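4.2 Hanging the Curtains and Checking the Two-Arm Cell

Good news: this is the fun part of the Clistow cell build, when the pile of parts starts to look like a place where work gets done!

1. Park both arms and switch off power at the Madis supply.
2. Hang the black fabric on the left, right and far sides. Pull out the folds; the cameras love a plain background.
3. Run the 2 cords overhead from corner to corner and tighten them until they stop sagging.
4. Fit a camera mount high on each side wall. Snug the screws, then give each one a gentle wiggle.
5. Clear loose wires off the table surface and power up.

CAUTION: Keep hands off the table while the arms are moving to the ready pose.

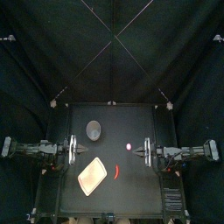

Figure 4-3. Arms extended over the table, grippers facing each other, with test items set out.

6. Look for the small red light near the base of each arm. If one is dark, power down and reseat that arm's cable.
7. Set out a cup, a cutting board and a couple of small items, and jog each gripper toward them at low speed.

Note: Leave slack in the wires at both bases. Yao-tsung Mak on our Trutdale bench likes a generous loop, and after 18 rebuilds we're all converts.

Once both arms jog smoothly, go on to 4.3, Camera Alignment.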